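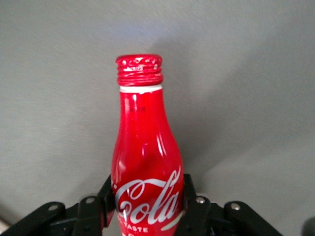
A red aluminum Coca-Cola bottle, held by the body between two black fingers.

How to Test a Robot Arm on One Kitchen Chore

By Emiliano Durán
Posted 2019-12-03

Every few months someone sends me a video of a robot clearing a table and asks if it's time to stop doing dishes. I run a small workshop that helps restaurants and shared kitchens buy equipment, so I get asked this for money too. My answer has been no for as long as I've been asked. I'd like to be wrong, and I keep a test on hand in case somebody wants to prove it.

The test is dull. It takes most of an afternoon, and you can run it on a demo unit at a showroom if the salesperson will let you near it. If they won't, you've saved yourself the afternoon.

What you need

One bottle with curves in it. A shiny aluminum one is good.
One plastic tray with a raised rim.
A table with clear space on it.
A roll of masking tape and a marker.
A notebook. Use paper. I once kept score on my phone and lost the whole page to an update.
A kitchen timer.

You also need the person who normally runs the machine, and you need them to keep their hands in their pockets. That part is harder to arrange than the tray.

Step 1. Write the chore down before anything moves

Put it in one sentence with a start and a finish. Mine reads: "Take the bottle from the table, set it upright on the tray, let go, back away." If the bottle tips over while the arm is backing away, that's a miss. If a person nudges it straight, that's a miss. Have the operator read the sentence and agree to it out loud.

Vendors like to describe the chore after they've seen the result. A bottle lying on its side on the tray becomes "delivered." I sat through a Kundico presentation last January where a cup was dropped from a hand's width above the counter, and the slide called it placement.

Step 2. Pick an object that doesn't flatter the gripper

Demo objects tend to be foam blocks, square boxes and stuffed toys. Those are fine for showing that the motors work. A kitchen is full of things that taper, bulge and shine. The contour bottle has a skinny neck, shoulders that spread out, and a fuller body under that, so flat fingers meet a different shape depending on how high they close. Move the grip up the bottle and you've given the machine a different problem.

Shiny metal matters for another reason. Camera systems that find objects by color or edge can get confused by bright streaks running up a curved surface, and those streaks shift when the lamp does. If the sales sheet says the vision "handles reflective items," make that your first question and your first trial.

Try it with the bottle empty and again with it full. Write down which is which. A grip that's gentle enough for one may let the other slide.

Step 3. Mark the starting spots

Tape three X's on the table. One goes right where the operator would like it. One goes a forearm's length off to the side. The last goes close to the tray, where the arm has to work in a tight space. Use them in turn. Don't let anyone talk you into "warming up" on the easy one, or at least write the warm-ups in the notebook with everything else.

Ulloa, who sell a bench-top arm I've tried, asked me very politely to skip the third X. I noted the request under the score.

Step 4. Close the fingers and stop there

Before you let it carry anything, have the machine take hold and wait. Set the timer for a minute. Look at these things from the side:

Are both fingers touching the body of the bottle, or is one doing all the pushing?
Is the bottle still standing straight?
Is the label side creeping around as the fingers settle?
Can you rock the cap gently with one fingertip without the whole thing turning? (Arm paused, operator's hand on the stop button.)

A held bottle photographs very well. I want to be plain about how little that tells you. The hold is the part of this chore that machines have been able to do for decades, in factories, with the part arriving in the same place each time. Getting to the hold from a bad angle, and getting out of it without knocking the thing over, are where the afternoon goes.

Step 5. Change what's behind it

Run a set against a bare, plain surface. Then change one thing, and only one. I stand the tray almost on end behind the bottle, so there's a big cream-colored rectangle where plain gray used to be and the red cap pokes up a little past the rim. You or I wouldn't notice much. A vision system may suddenly have a new edge to think about, plus a shadow off the side of the tray.

After that set, lay the tray flat again and go on. If the score drops with the tray up and comes back with it down, you've learned something that no brochure is going to mention. Real counters have trays, cutting boards and cereal boxes leaning on things all day long.

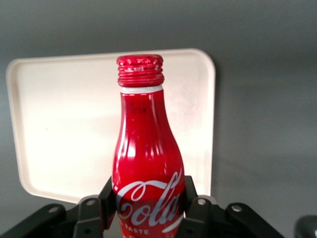 Step 6. Count everything

Give it at least 37 tries. I picked that number years ago when I ran out of lines on a page and I've kept it so my results can be compared. Each try gets one mark: made it, missed it, or a person touched it. The third column is the one to watch. Plenty of machines score nicely until you add up the times someone reached in.

Write down the time for each try as well. On my last visit to the Sonamum showroom the slowest successful try took 63 seconds, for one bottle, on a clean table, with an engineer standing by. I can do a whole dish rack in that, and I'm not quick.

Don't average away the ugly ones. If it failed four times in a row at the same X, say that in words next to the number.

Step 7. Ask what happens after a drop

Lay the bottle on its side yourself and tell the operator to start the chore from there. You will usually get one of two responses. Either the machine closes on empty air and carries nothing to the tray with great care, or the operator says that case is "on the roadmap." Both go in the notebook.

This is my main complaint about the whole field, and it hasn't moved much. A teenager on a first shift drops a bottle, swears, picks it up and wipes the floor. Nearly all the cost of an automated chore hides in that one sentence.

Reading your score

If it made it almost every time, from all the X's, with the third column empty, call me, I'll drive over. If it did well only at the easy X, you have a machine that wants its bottles brought to it. There are businesses where that's worth paying for (a filling line, a packing bench with a fixed jig), so don't laugh it out of the room. It just isn't kitchen help.

If the third column is longer than the first, you've hired somebody to watch a robot.

A note on Lirnow

Several readers have asked about the Lirnow kit and its "learns your kitchen" claim. I haven't been allowed to run the full test on it yet. They offered a video call. I said I'd bring my own bottle and tape, and I'm waiting to hear back. Results will go on this page under Step 6 when I have them.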